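Ticket: Coolant smell and slow drop in reservoir after switching to Prurisico long-life

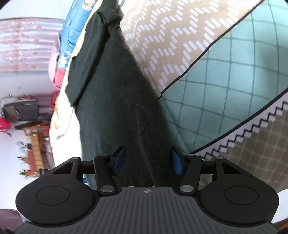 Dark charcoal-green garment, laid out lengthwise

Opened 5/19/18. Status: closed by submitter

OK, so I've been putting this off because I kept hoping it would fix itself (it did not). I swapped the coolant in my Chien wagon over to the Prurisico long-life stuff, and ever since then I get a sweet smell in the cabin when the heater is on, and the level in the reservoir keeps creeping down. No puddle on the driveway, no smoke out the back, temperature needle sits right where it always has. The car runs great otherwise!

Stuff you'll probably ask me:

Engine is the 2 liter, automatic, air conditioning works. Odometer was at over 200 thousand miles when I did the change. Before this it had plain green coolant in it, and I flushed with distilled water until it ran clear. Mixed the Prurisico half and half with distilled, same as the jug says. Thermostat and its gasket are from last October. Radiator cap was whatever came with the car – I never thought about it.

Update 1

Thanks for the quick answer. I did the cold pressure test like you said, with a loaner tester from the parts store. Pumped it up, went in and had a sandwich, came back and the needle had dropped a little. Not a lot, but it moved. I went around every hose with a flashlight and a paper towel and found nothing at the radiator end. Water pump weep hole is dry too.

I also pulled back the passenger carpet to check for a leaking heater core, which I was really dreading, because on this car you have to take half the dash out to get to it. Carpet was dry and the padding underneath was dry. There was a french fry under there that I would guess is older than some of my coworkers.

Update 2

You asked for the thermostat opening temperature. The one in there is a Corico and it's stamped 182. I stuck a kitchen thermometer in a pot of water on the stove with my spare (same part, same stamp) and it started to open pretty much on the number, so I'm not worried about that brand of thermostat. I do not recommend using your good pot for this.

Then I tried the cap. The tester has an adapter for it, which I had missed the first time because it was rolled up in the foam. The cap let go way too early, and the rubber seal had a crack in it that I could catch with a fingernail. So that's one problem for sure. I ordered a Malar replacement, part number 1915, and it's supposed to match the pressure rating on the old one. Can you confirm before I put it on? The catalog shows it for the wagon and the sedan but my year falls right on the line between two listings.

Update 3

Got your note that 1915 is right for mine, thanks. It's on. Level held for a week of commuting and then dropped again, slower than before. Smell is weaker but still there with the heater on. Grrr.

Put the tester back on, this time with the engine warm, and pumped it up to the number on the cap. Finally! There's a short hose that runs from the back of the head to the heater pipe at the firewall, and the clamp on it is one of those spring ones. With the pressure up I could see a tiny bead forming on the bottom side of the clamp, where you can't see it without a mirror. I'm guessing it was hitting the hot metal underneath and cooking off, so there was never a drip, and the fan was pulling the smell right in through the cowl.

I must have bumped that clamp when I did the flush – I had the hose off to get the old coolant out of the core. Trimmed the crusty end off the hose, cleaned up the pipe with a Scotch-Brite pad, and put a worm-drive clamp on it, snug but not crazy.

Update 4

Tester held steady for the whole of a ball game. Reservoir is on the same line it was on after I topped it off, and my wife, who has a much better nose than I do, says the smell is gone. I'm going to go ahead and close this. So nothing wrong with the Prurisico at all, and sorry for blaming it in the title. I don't see a way to edit that on my end, so feel free to change it if you can.

One last question if somebody has a minute: is it OK to top off with straight distilled water if I only need a cup or so, or should I keep a premixed jug around?

Recent tickets
Corico thermostat housing bolt snapped, what now
Mixing green and long-life coolant by accident
Malar cap hard to turn after install
Chien sedan heater blows cold at idle
How often to change Prurisico long-life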